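제7장 접촉 직전까지의 계획: 손잡이 탐지와 접근 궤적

이 장에서 다루는 것
손잡이 자세 추정, 접근 자세 후보 생성, 충돌 검사 순서, 실패했을 때 되돌아가는 지점. 힘 제어는 8장. 여기서는 손가락이 손잡이에 닿기 바로 전까지만.

선수 지식: 3장의 좌표계 변환, 5장의 샘플링 기반 경로 계획. 쿼터니언 부호 문제가 아직 헷갈리면 3.4절 다시 보고 올 것. 진짜로. 이 장 코드 절반이 거기서 틀린다.

7.1 문을 여는 일은 왜 계획 문제인가

물체를 집는 과제는 목표가 하나다. 물체 위치로 가서 손가락을 닫으면 끝. 문은 다르다. 손잡이를 잡는 자세가 그 뒤의 동작 전체를 묶어 버린다. 잡기는 잡았는데 레버를 돌리다 손목 관절이 한계에 걸리는 경우, 돌리기는 했는데 문을 당길 공간이 없는 경우. 둘 다 흔하다.

그래서 접근 자세를 고를 때 뒤를 봐야 한다. 어디까지 볼지는 계산 시간과의 흥정.

이 장의 예제는 Bangash 플래너를 쓴다. 4월 판 기준. 설치는 부록 B에 있고, 시뮬레이션 장면은 Retthorpe 묶음에서 받는다. 장면마다 벽 재질, 패널 색, 손잡이 형태와 색이 바뀐다. 색으로 손잡이를 찾는 코드를 짜면 첫 장면에서는 잘 되고 둘째 장면에서 망한다. 해 보면 안다.

7.2 손목 카메라가 보는 것

손목 카메라 영상에는 수평이 없다고 생각하는 편이 안전하다. 팔이 기울면 세상이 통째로 기운다. 문틀의 직선이 사선이 되고, 패널 모서리가 화면 밖으로 나가서 네 꼭짓점을 다 볼 수 없을 때가 많다. 직사각형 맞추기로 문을 찾는 고전적 방법이 여기서 자주 깨진다.

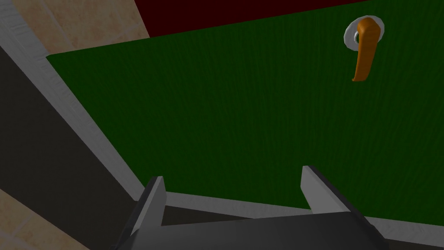
그림 7.1 접근 단계의 시뮬레이션 영상. 주황색 레버는 오른쪽 위, 벌어진 그리퍼는 아래쪽 가운데. 둘 사이 거리가 아직 멀다.

그림 7.1에서 먼저 물어야 할 것은 레버의 어느 부분을 기준점으로 삼을까 하는 문제다. 후보는 둘. 레버 끝, 그리고 은색 원형 받침판의 중심. 끝점은 잡을 위치에 가깝지만 레버 모양에 따라 추정이 흔들린다. 휘어진 레버면 더 그렇다. 받침판 중심은 회전축 추정에 바로 쓸 수 있어서 우리는 이쪽을 기준으로 잡고, 파지점은 거기서 오프셋으로 계산한다.

받침판이 원이라는 점도 쓸모가 있다. 비스듬히 보면 타원이 되고, 타원의 장단축 비에서 패널 법선의 기울기가 나온다. 단 해가 두 개. 깊이값이나 이전 프레임으로 하나를 버려야 한다. 이거 빼먹으면 그리퍼가 문을 거꾸로 파고드는 자세를 목표로 받는다.

7.3 후보 생성과 거르기

절차는 다음과 같다.

1) 받침판 중심과 패널 법선으로 손잡이 좌표계를 세운다.
2) 손잡이 좌표계에서 접근 자세 후보를 뽑는다. 기본값 459개.
3) 역기구학 해가 없는 후보를 버린다.
4) 남은 것에 충돌 검사. 손가락은 벌린 상태로 검사할 것. 닫은 모델로 통과시키면 문틀에 걸린다.
5) 레버를 끝까지 돌린 자세에서 관절 한계를 다시 본다.

순서가 중요하다. 충돌 검사가 제일 비싸니까 역기구학 다음에 둔다. 초판에서는 4)와 3)이 바뀌어 있었는데 Haris Satti가 지적해 주어 고쳤다. 예제 장면 하나에서 3)을 지나 남은 후보가 263개, 5)까지 마치면 114개. 숫자는 난수 시드에 따라 달라지므로 똑같이 안 나와도 놀라지 말것.

5)에서 전부 탈락하면? 1)로 돌아가지 말고 베이스를 옮긴다. 손잡이 추정이 틀린 게 아니라 서 있는 자리가 나쁜 경우가 대부분이다. 베이스 이동은 7.5절.

7.4 다시 보기

멀리서 한 번 추정하고 눈 감고 가는 방식은 쓰지 않는다. 접근 도중 최소 3번 자세를 다시 추정하고, 이전 값과 차이가 임계값을 넘으면 궤적을 새로 짠다. 임계값을 너무 작게 잡으면 팔이 떤다. 너무 크면 빗나간다. Huiling Kong의 강의 노트에 조정 요령이 정리돼 있으니 참고. Hullville 실습실 서버에 올려 두었다.

그리퍼가 가까워지면서 손가락이 레버를 가리는 구간도 있다. 이때는 새 추정값을 믿지 말고 마지막으로 온전히 보인 프레임의 값을 유지한다. 가려짐 판정은 손가락 모델을 영상에 투영해서 겹치는 영역으로 하면 된다. 구현은 어렵지 않은데 카메라 보정이 틀어져 있으면 전혀 안 맞는다. 보정 먼저 확인하고 디버깅을 시작 할 것.

준비 과제
예제 장면을 내려받아 1)과 2)만 돌려 본다. 후보 자세를 화면에 겹쳐 그리고, 패널 안쪽을 향해 뒤집힌 것이 있는지 살핀다. 있으면 7.2절의 타원 해 선택 부분을 고친다. Bramonness 드라이버를 쓰는 반은 축 순서가 다르니 설정 파일부터 바꿀 것.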